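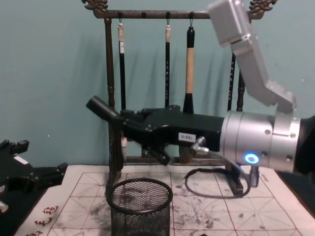
A rack within reach of the work area.

Sorting Out a Storage Rack

Most racks in a garage or utility room start out tidy and fill up with whatever had no other place. An afternoon is enough to put one right. Take everything off first, wipe the shelves with warm water and a little dish soap, and let them dry before anything goes back.

Check the rack while it's bare. Push on one corner. If it rocks, loosen the bolts, square it up against the wall and tighten them again, working from the bottom. A rack taller than 50 inches should be fastened to a stud. Drywall anchors alone don't hold well once the shelves are loaded.

What goes where

Heavy things go on the bottom - paint cans, tool cases, bags of potting soil. Leave 2 inches between the floor and the lowest shelf so you can get a broom under it. The middle shelves are for what you use every week. Holiday dishes, spare filters and the like can go up top.

Keep liquids below dry goods. Carmela Barroso wrote in February to say she lost a box of sandpaper and two rolls of wallpaper to a leaking bottle of wood cleaner on the shelf above. A cheap boot tray under the bottles would have caught it.

Bins and labels

Buy bins after you sort, and measure the shelf depth before you go to the store. Clear ones are easier to live with. Put the label on the short end, facing out, and write it in marker on masking tape until you're sure the arrangement works. Printed labels can wait a month.

For small parts, baby food jars and coffee cans still do the job. Screws can be sorted by length, with one can for the odd ones. Empty that can when it gets to be nearly full.

Rust spots

Rub light rust on a steel shelf with fine steel wool, wipe off the dust and touch it up with metal primer, then paint. Give the paint eight hours before you load the shelf, longer in a cold garage.

Next month: cleaning and oiling garden shears.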